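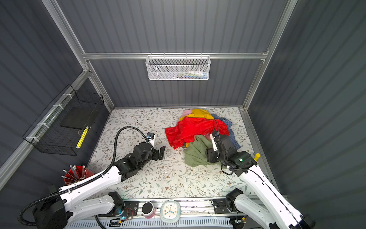
*Slide 1. Open storage: a mesh basket hung from a rail, with a second, wire-grid basket on the side wall.*

**Speaker notes — Shared Supply Rooms: What Two Years of Records Show**
Presenter: Marcelino Barrios, Wadurcombe Office of School Operations
Session chair: Rodrigo Arroyo

**Opening (slide 1)**

Good morning. Thank you to Mr. Arroyo and to the Wadurcombe district for the invitation. The subject of this session is the ordinary supply room: who stocks it, who draws from it, and how a school knows what is on its shelves in April, when most of the annual budget has been spent.

Let the slide stay up during the welcome. Move on once people are seated.

**Background (slide 2)**

Before the pilot, each department at Surnell Middle School bought its own paper, markers, glue, folders, and art materials. Purchases were approved one at a time. The district had a record of what had been ordered but no record of what remained. When the art department closed one of its storage closets, staff found unopened cartons of drawing paper that two other departments had reordered during the same term.

The pilot brought these stocks together in one room with one list. The Vidal campus joined in the second year under the same rules.

Point out that departments kept their own budgets. This question comes up at every session.

**How the room is arranged (slide 3)**

Three decisions were made at the start, and all have been kept.

- Items are grouped by use and labeled in large type. Brand and supplier do not appear on the shelf labels.
- Small items are stored in open or see-through containers. Lidded boxes are reserved for paper stock and anything sensitive to light.
- Each shelf label carries a reorder level. When stock falls to that level, the label is turned over and the front office places the order.

The turned label replaced a sign-out sheet. The sheet was accurate for the first month and then fell out of use, particularly before the first class period. If asked, say plainly that the sheet did not work at either campus.

**Figures (slide 4)**

Read these slowly. The handout has the same table.

| | First year | Second year |
|---|---|---|
| Separate supply orders, Surnell | 895 | 592 |
| Item types on the shared list | Not recorded | 590 |

The fall in orders reflects larger and less frequent purchases. It should not be presented as a fall in use, as the district did not measure use in the first year. The second-year list was prepared by hand over the summer and includes items used by only one department.

— Pause for questions on the table only. Hold the others for the end.

**Staff time (slide 5)**

The room requires a named person. At Surnell this is a member of the front office, who checks the shelves at 2 p.m. on school days. At Vidal the duty rotates among departments each month. Both arrangements are permitted under the guidelines. The rotating arrangement has produced more late orders, and the Vidal staff have asked for the rule to be reviewed.

Do not comment on the outcome of that review.

**Suppliers (slide 6)**

The district holds a single contract with Jelletti for general classroom goods. Schools may still buy specialist materials elsewhere with the principal's approval. Deliveries go to the loading door and are shelved the same day. Cartons left in the hallway were the most frequent complaint in the first year.

**Guidance for schools considering the change (slide 7)**

Schools should begin with a full count of existing stock, including desks and classroom cabinets. They should set reorder levels from that count and revise them after one term. Labels should be printed before the room opens. Shelves marked with handwritten notes at Surnell had to be relabeled in full.

Small schools may not need a separate room. A locked cabinet with the same labels is acceptable.

**Close (slide 8)**

Copies of the shelf label template and the counting form are on the table by the door. Mr. Arroyo will take questions on contracts; questions on room layout and staffing should come to me.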